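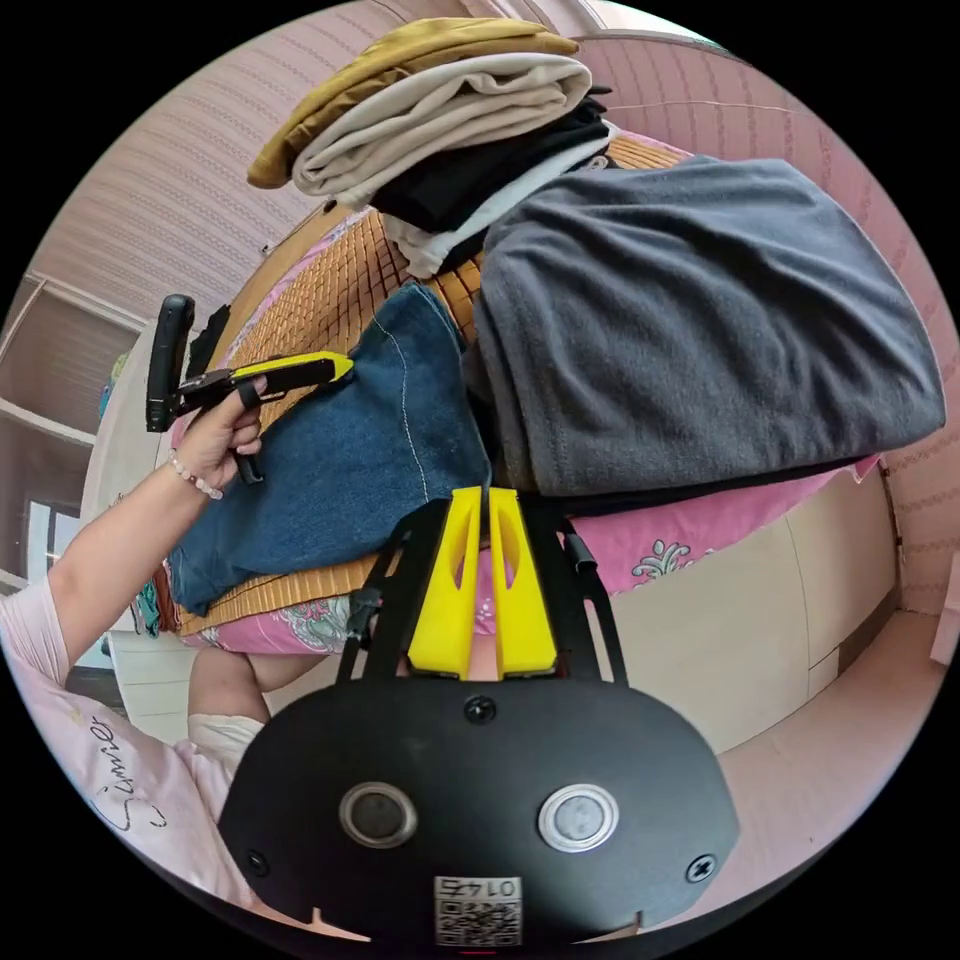
Odthorpe Public Library will extend its evening hours beginning in April. The main reading room will stay open until 9 p.m.

The change follows a survey of 795 cardholders. Evening access was the most frequent request – ahead of parking and longer loan periods.

The Mosell branch keeps its current schedule. Its 18 study desks may now be reserved by phone.

Latifa El Fassi, head of public services, will take questions in the Savchuk Room at 6 p.m. on the first evening. Registration is not required.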